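Cut stems browning in the cooler, 200 bunches
2 min read
September 13, 2023 | posted by stemcount

stemcount: Purnby cooler holds at 36 F, humidity 55 percent. Outer petals on the Jirnska roses still brown by day three. Lost 200 stems in July. 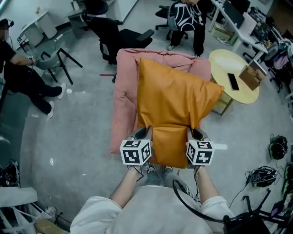
hurnik_wholesale: Humidity is too low for roses. Raise it before changing anything else. Petal color is also hard to judge under shop lights, so compare against a fixed reference. An orange cushion like the one on the pink lounger would do – same fabric, same spot, every check.

feng291: Disagree on humidity. Browning at the edges with firm heads is usually ethylene or botrytis. Is fruit stored in the same cooler? 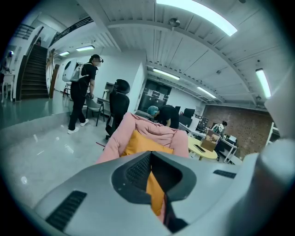
stemcount: No fruit. Buckets are bleached between loads.

hurnik_wholesale: Then it is the humidity. We run much higher at Hurnik and don't see it.

feng291: Higher humidity with poor airflow feeds botrytis. Check the fan first, then pull one bucket and test it separately.

stemcount: Fan is original to the unit. Will test one bucket at each setting.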